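Monday, June 7, 2021

Up at 5:30 because of the heat. I opened the windows on the street side and closed them again at eight, which is how it will go until September. Coffee, toast, the last of the apricot jam. I have to stop buying the big jars.

The main thing today was Dad's shoes. Mom wants the back bedroom cleared before my cousin comes to stay, and the closet in there is still full of his stock from the Mernham store. He closed it nine years ago and brought home whatever the liquidator wouldn't take. I had put this off all spring. I drove over at nine and started with the top shelf.

It's mostly men's dress shoes, Westero and Hollenstein, in odd sizes. A lot of narrow widths. The Hollensteins have held up well. The leather was dry but it took conditioner fine on the pair I tried. The Westeros are another story. The soles on those were some kind of foam rubber and they have gone to crumbs. I picked up a brown loafer by the heel and the bottom stayed in the box. I swept twice and there is still grit in the carpet.
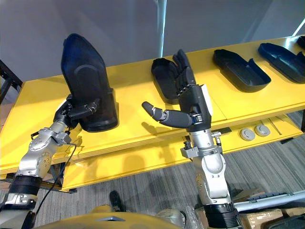
Can a shoe with a crumbled sole be saved?
If the upper is sound and it was stitched on a welt, a repair shop can put a new sole on it. If the sole was glued straight to the upper, it usually costs more than the shoe is worth.

I called Sebastián Henríquez at the repair shop on Jilley Street to ask what he would charge. He said to bring in a few pairs and he would look, no promise. He worked Saturdays for Dad when he was in high school and asked how Mom was doing. I said fine, which is mostly the case. He also said not to store leather in plastic bags, and of course half of what's in the closet is in plastic bags.

Mom came in while I was on the stepladder and wanted to look at everything before it went in a pile. That slowed things down. She remembered the price on a pair of black cap toes, 200 dollars, and said Dad had ordered them for a man who moved away and never picked them up. She wants those kept. They are a size nobody in the family wears. I put them on the bed and we left it at that.

Lunch was tuna sandwiches and the cucumber salad. She had the radio on for the ball game but it was a repeat of something. We talked about the gutters. The estimate came in at 700 and she thinks that's too high. I told her I'd call one more place, then take the 700 if they don't answer. Last year I waited too long and the corner over the porch leaked all winter.

After lunch I did the floor of the closet, where the tools were. Two shoe horns, a foot measure with the slider stuck, a box of cedar shoe trees, a stack of account books. I looked through one of the books. Dad wrote everything in pencil, with the customer's last name and the width of the foot, and sometimes a note such as "bunion left" or "wants same again." I kept all the books. I don't know what I'll do with them, but they don't take up much room and they are in his handwriting.

The shoe trees I'm taking home. I sanded one on the back step and the smell came right back, so I'll do the rest over the weekend. There is one with a split in it that I'll try to glue.
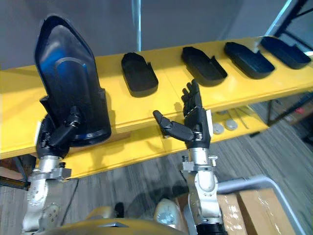
The boot trays were the last thing I dealt with. Dad kept a stack by the back door of the store in winter and made everyone use them, delivery men included. They were plain rectangles and all of them have warped, so they went in the trash. Mom needs a new one for the porch before the fall rain, and she said the old ones were ugly anyway. I'd like to get her the black kind made in the outline of a shoe sole, rounded at the toe, with a raised rim inside. The rim is what matters to me, as her hall floor is old pine and already has a water stain from last year. It would have to be a size she can pick up and rinse out without bending too long. I wrote it on the list under furnace filters.

Three trips to the car. The donation place closes at four on Mondays and I got there with ten minutes left. The woman at the door took the Hollensteins and the sneakers but wouldn't take anything with a bad sole, so those rode back home with me. They can go out with the trash on Thursday, apart from the pairs I set aside for Sebastián.

Stopped for gas and milk. The road by the school is still torn up and they have moved the detour again, past the feed store this time.

Home by five. Watered the tomatoes and tied up the two that had leaned over. There are flowers on all of them but no fruit yet. The beans are behind. Something has been eating the lower leaves and I haven't caught it at it. I put the coffee grounds around them, which Mom swears by.

Dinner was eggs and the leftover rice. My back hurts from the stepladder. I called Mom at eight and she had moved the cap toes from the bed to the hall table. She asked if I thought my cousin's husband might be that size. I said I would ask. She also found another box behind the sewing machine, so I'm going over again Wednesday.

Need to do: call second gutter place, furnace filters, tray for the porch, shoes to Jilley Street, wood glue.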